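Notebook, sim manipulation — May, 9:40 am

Randomization sweep, Kwon room set. Question is still Tae-yang's: does the policy hold up when only wall and floor textures change, or did it learn the old beige room.

Setup. Policy Urkotov, no finetune. Head view only, wrist views off. 30 rollouts per texture set, 8 sets. Table pose jittered, plant stays on the table in all of them. Arms start wherever the randomizer puts them, so dont compare first steps across seeds.

Gray mosaic walls, red floor, dark wood ceiling is the set I expected trouble from. Busy tile right behind the left gripper.
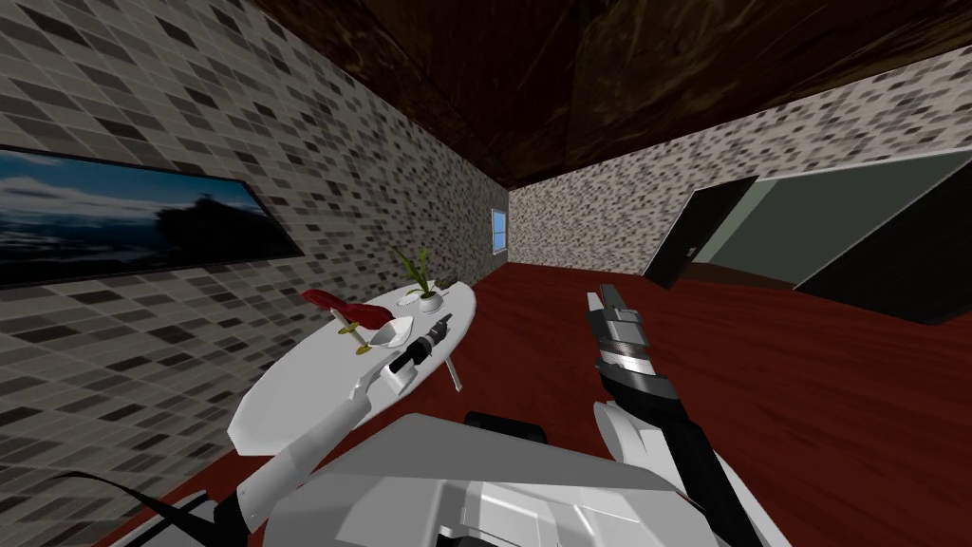
Results so far

Beige baseline fine. Mosaic set drops by around 10 points, nearly all of it left arm reaches. Right arm no real change. Swapped the tile for flat gray, kept the red floor — most of the drop goes away. So tile, probably. Glossy floor less of a problem than I bet on.

Small stuff on the tabletop may be a separate issue. The thin yellowish tool and the tiny brown thing are only a few pixels each at policy resolution. Should log object size per epsiode and split on that before blaming texture for everything.

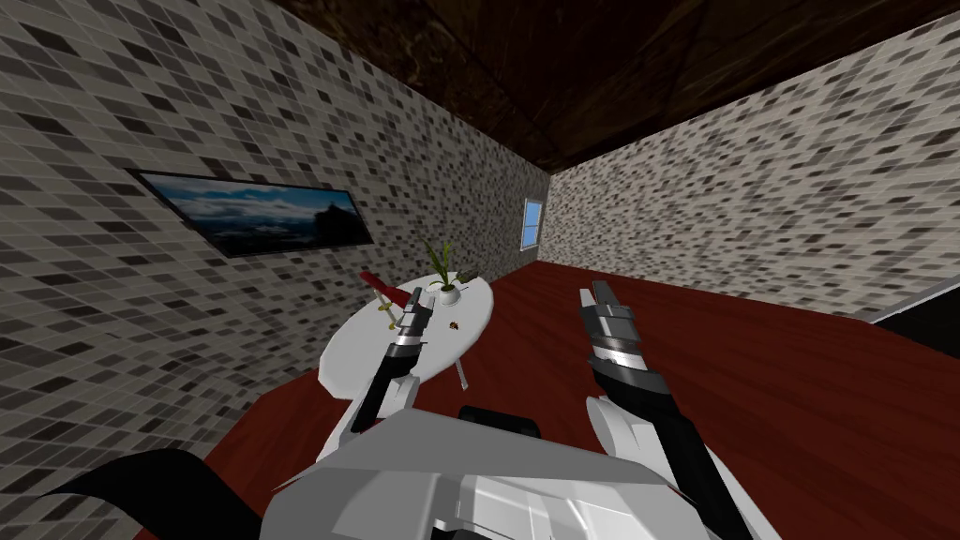 Bo-ram Ahn read the numbers over lunch and thinks 2 seeds on the flat gray control is too thin to say anything, wants it rerun with the same table poses as the mosaic set. Fair. Queued on Caditz, 8 seeds.

TODO: pose matching script, ask Dwight where the old one went. Check the texture loader isnt caching between sets.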